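Questions about teaching the rod task by remote control

Last updated: January 5, 2026

What do I need before my first session?
An account on the Skenanix portal, the Cokis hand controllers and a free desk. The work is done in simulation, so you can practice from home.

What is the task?
You guide two arms with the two controllers. A long rod has to go from one set of hooks on the wall racks to another, and it must stay level while it travels. The session name tells you which hooks are the start and the goal.
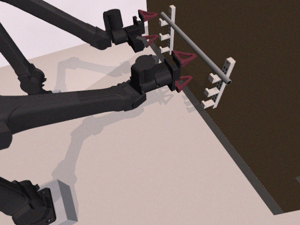
Both grippers open, near the rod.

Must I use both arms?
Yes. If one arm lifts alone, the rod turns and the attempt is not saved as a demonstration. Close both grippers first, then lift slowly - the two hands should feel like one movement.

How many demonstrations do you collect?
The goal for this task is 2,000. Until now we have accepted 885, and 359 of these came from the Schumacher group of operators.

Why was my attempt rejected?
The most frequent reason is a grip that closes too early. Many new operators look only at the larger arm, the one nearer to the view, and forget the other. Check both before you press the trigger. The rod lies diagonally across the view and its far end looks small, so the space between the upper finger of the farther gripper and that end is easy to judge wrongly. Turn the camera a little if you are not sure.
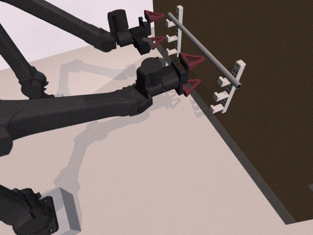

Can I stop in the middle of an attempt?
You can pause, but please do not pause while the rod is in the air. A long stop teaches the robot to wait there too. It is better to put the rod back on a hook, and each rack has three of them, so choose the same height on both sides. After this, press Discard and begin again.

Will the same demonstrations work on the real robot in Grimumberg?
We do not know yet. The first test is planned for April.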